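Zuvum Presidents Wall Chart and Reader Set

Home > Classroom > US History > Presidents

In stock. Ships flat, not rolled.

Most classroom sets on the presidents make the same promise: every man in the office, covered fairly, in a form kids will want to pick up. We have sold enough of them to doubt it. The Zuvum set is better than the ones we dropped in May, but read the whole page before you order.

What you get

The set is one wall chart, printed on both sides, and 44 reader cards. Yes, we know the count looks off. Zuvum gives each president one card no matter how many times he was sworn in, so Grover Cleveland, who served two terms with a gap between them, gets one card and not two. Customers write to us about a missing Cleveland card fairly often. It isn't missing.

There is also a teacher's booklet of 56 pages. A good part of that is blank lines for notes, and we wish the box didn't boast about the page count.

How good is the writing?

Mixed. The cards on Washington, Lincoln and both Roosevelts are solid and don't talk down to anybody. The ones on the stretch between Jackson and Lincoln read as if somebody was in a hurry. Millard Fillmore gets a paragraph that could be about almost any man in a high collar. William Henry Harrison's card spends most of its space on the long inaugural speech and his death a month later, and it repeats the old story that the speech in bad weather killed him. Plenty of historians doubt that now. The booklet mentions the doubt, but the card doesn't, and the card is what the student reads.

The box says "grades 4 to 12." We don't buy it. Fourth graders will need help with tariffs and the bank fight, and a high school junior will be through the pile in one sitting. We would call it a middle school set.

About the "Erneo rating system"

Each card carries a score from Erneo, a ranking printed in the lower corner. Zuvum's sales sheet calls it "research based." We asked what research and were sent the sales sheet again. Treat the scores as something for students to argue with. If you would like them gone, the Cao edition is the same set with the corner left plain, and it costs a little less.

Paper and wear

The chart is heavy stock with a dull finish, so it doesn't glare under ceiling lights. The cards are thinner than we like and the corners go soft. The maker says they are good for "2000 handlings." We have no idea how anyone would check that.

Returns

Unopened sets, full refund. Opened sets, store credit only, and please send back all the cards. We do look. 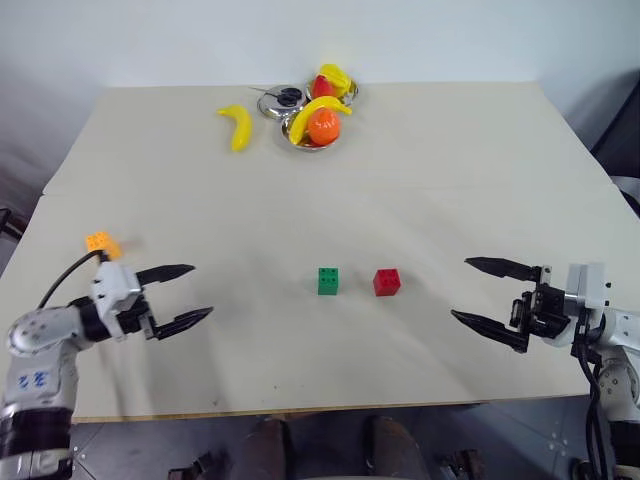
Other sets to compare

Lultia First Ladies Cards: shorter, cheaper and better written. No wall chart.

Cao edition, Presidents: see the note on ratings.

Zuvum Elections Map Pack: on back order. The maker has given us Dec 2, 2024 as the ship date, and its last date slipped.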